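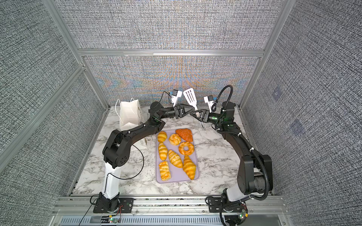 # 围板式工作台：常见问题

适用于 Flovstead 系列围板式工作台，包括铝型材框架、灰色织物面围板、白底灰纹台面及前横梁。厨具试用台、拍摄台和一般操作台共用同一套框架，本页不再分别说明。订单、交期和发票问题请联系当地经销商。

更新日期：2018年9月16日

## 一、框架与安装

### 框架到货时是否已经组装？

没有。铝型材按边长分捆包装，围板单独平放装箱，台面再另装一箱。每根型材端部贴有字母标签，与装配图上的字母对应。标签在整机校正完成之前不要撕掉，同一长度的型材可能有不同的开孔位置。

### 安装需要几个人？

两人。立柱和横梁可以由一人预装，台面落位必须两人同时操作。

### 安装顺序是什么？

1. 在平整地面上拼好底框，连接件只拧到能够自行固定的程度。
2. 安装立柱，用直角尺检查每个角。
3. 安装中间横梁和顶部横梁。
4. 测量底框两条对角线，差值不超过2 mm 后再全部锁紧。
5. 放入台面，检查四边间隙。
6. 安装前横梁。
7. 最后安装围板。

围板不要提前装入。框架在校正时会有轻微位移，先装的围板容易在角部起皱。

### 对角线差值始终超过2 mm，怎么办？

先松开底框的全部连接件，再检查地面。多数情况是某一支脚悬空。调平支脚后重新测量。如果地面没有问题，检查型材端面是否有毛刺或残留的包装胶。不要靠加大锁紧力矩来拉正框架。

### 前横梁上的开槽有什么用途？

用于通风和固定附件。附件通过底板和螺栓固定在前横梁上，位置可以沿横梁方向调整。装好附件后，其余的槽口应保持敞开，不要用胶带封闭，也不要在槽内塞放抹布或小工具。

### 前横梁能不能当扶手或踏脚？

不能。搬动工作台时也不要抬前横梁，应抬底框的长边。

### 靠墙摆放需要留多少距离？

后侧不少于15 cm。需要经常拆换后围板的用户，建议直接把工作台移出后再操作，预留再大的墙距也不如正面有空间方便。

## 二、围板

### 围板有哪些位置？

标准配置包括后围板、上围板、左围板和右围板。后围板与上围板之间由一根横向型材分隔，两块可以各自拆下。正面敞开，不供应正面围板。

### 围板表面是什么材料？

面层为灰色织物，芯板型号随批次而定，标在围板背面的标签上。更换单块围板时请提供该标签上的完整编号。不同批次的灰色可能有可见的差异，对颜色一致性有要求时，建议整套更换。

### 为什么用织物面，不用烤漆板？

织物面反光较低，适合需要观察白色或浅色物品的场合。烤漆板容易擦洗，但会映出台面上的物品。烤漆板可以选配，框架不需要改动。

### 织物面怎样清洁？

日常用软毛刷头吸尘，自上而下单向移动。局部污渍用拧干的浅色布按压，不要来回擦。不要使用以下方法：

- 含氯漂白剂
- 蒸汽清洗
- 硬毛刷
- 粘性很强的除尘滚筒

油渍应在当天处理。先用干纸吸附，再用稀释的中性洗涤剂按压，最后用清水布按压一次。处理后自然晾干，晾干之前不要装回框架。

### 织物面上可以贴标记吗？

可以贴低粘度的小标记。标记应贴在侧围板上，便于更换，尽量避免贴在后围板中央。撕除时沿织纹方向缓慢拉起。长期粘贴的标记撕下后会留下颜色较深或较浅的方块，这属于正常现象，不在保修范围内。

### 能不能在围板上打孔挂钩？

不能。需要悬挂时，使用型材槽口专用的挂钩。每个挂钩的负载上限印在挂钩背面。

### 围板松动，按压时有响声，怎么处理？

检查压条是否完全卡入型材槽。压条应从中间向两端按入，不要从一端推到另一端。仍有响声的，可在槽内加一段随附的软垫条，长度与围板边长一致。

## 三、台面

### 白底灰纹台面是天然大理石吗？

订货目录中的“灰纹”只表示花纹。同一花纹有不同基材的版本，请以箱体标签和采购单为准。不确定基材时，按耐受性最低的一种使用：不直接放置高温器具，不使用酸性清洁剂，不在台面上切割。

### 台面能承受多高的温度？

直接接触的物品温度上限为100 °C，时间不超过15 分钟。刚离火的锅具一律使用隔热垫。隔热垫应大于锅底，并在用完后立即收走，避免热量长时间积在垫下。

### 台面能不能直接接触食物？

可以短时接触，但本台面不作为砧板或揉面板供应。准备食物时请另放砧板、托盘或烘焙垫。

### 日常怎样清洁？

用微湿的软布和中性洗涤剂擦拭，再用清水布擦一遍，最后擦干。重点是台面与型材之间的接缝。接缝内的碎屑先用软毛刷扫出，不要先喷水，否则碎屑会结块并卡在缝里。

### 咖啡、酱油、姜黄造成的颜色怎么去除？

酱油和咖啡一般用中性洗涤剂可以去除。姜黄较难处理，可用小苏打加少量水调成糊状，敷在污处，15 分钟后擦净。处理前先在靠后角落试一次。不要使用去污粉和金属丝球。

### 白色台面上的灰色短线是花纹还是划痕？

用手电从侧面低角度照射。花纹没有阴影，划痕会出现亮边或暗边。也可以用指甲轻轻横过，有卡滞感的是划痕。金属器具拖动留下的灰线通常是金属转移痕迹，可以用专用橡皮擦除。

### 台面可以翻面使用吗？

不可以。背面没有做表面处理。

## 四、厨具的摆放与使用

### 在台面上使用漏铲，有什么要求？

漏铲（锅铲头部带长条孔的一类）本身没有特殊要求。需要注意的是滴落：油和汤汁会从条孔流下。从锅中取出后，先在锅沿上方停留片刻，再移到托盘上。不要从侧围板附近经过，也不要在靠近后围板处甩动。

### 白色厨具放在白色台面上不容易看清，怎么处理？

有三种做法。可以在厨具下方垫一块深色哑光垫；可以把厨具竖起，以灰色后围板为背景；也可以调整灯光方向，使条孔在台面上产生阴影。查看铲头条孔时，第二种做法通常最直接。

### 漏铲的条孔里残留食物，怎样清理？

浸泡后用窄毛刷沿条孔方向刷洗，正反两面各一次。不要用刀尖或牙签硬刮，条孔边缘起毛后更容易挂住残渣。清洗后铲头朝上竖放沥水，避免水积在铲头与铲柄的连接处。

### 铲子的耐热温度是多少？

以铲柄或包装上的标识为准。没有标识的，不要搁在热锅边缘，也不要在空锅中使用。白色厨具如果铲头前缘变黄、变形或出现毛边，应停止用于接触食物。

### 同时摆放几件厨具比较合适？

标准深度的台面，建议不超过8 件，柄部朝向前横梁。厨具之间留出手指可以进入的距离。超过这个数量时，请使用 Kollilov 侧置收纳架，它固定在框架外侧，不占台面。

## 五、线缆与照明

### 台面上的线缆怎样整理？

线缆应沿型材走线，用槽口线夹固定。需要留活动余量的部分可以保留一个松弛的弯，弯的最低点不要落在擦洗区域或盛有液体的容器上方。较粗的波纹管应单独固定，不要与细线捆在一起。

### 裸露的小型电路板可以放在前侧吗？

不建议在湿作业时这样放置。清洁前横梁和台面前沿之前，先断开相关电源，并将电路板移开或加罩。湿布不得从电路板上方经过。

### 灯具装在哪里？

装在顶部型材的外侧，向台面中后部照射。两侧各装一盏时，亮度应一致。Usov 灯条的夹座可以直接卡入槽口，其他灯具需要转接件。

## 六、维护与备件

### 多久检查一次紧固件？

首次使用后两周检查一次，以后每年四月检查一次。经常移动的工作台，每次移动后都要检查底框和前横梁。检查时用手晃动立柱，有位移再拧紧，不需要逐个加力。

### 铝型材表面发暗，能不能抛光？

不要抛光。用中性洗涤剂擦洗即可。抛光膏会进入槽口，以后装压条时会弄脏织物面。

### 可以单独购买哪些备件？

- 单块围板（注明左、右、后或上）
- 压条和软垫条
- 槽口线夹与挂钩
- 台面
- 前横梁
- 可调支脚

侧围板左右不通用，下单时以面向台面站立时的左右为准。

### Chiriac 旧款框架能装新围板吗？

能装后围板和上围板，侧围板不能。旧款侧立柱的倾角不同，需要连同立柱一起更换。

### 旧围板怎样处理？

拆下压条后，把面层与芯板分开，按当地规定分类。铝型材可以作为金属回收，连接件应先拆除。

### 文档有误或缺少内容，向谁反馈？

请注明所在章节和框架编号，发给技术文档负责人 Oana Ciobanu。附上装配图编号可以缩短核对时间。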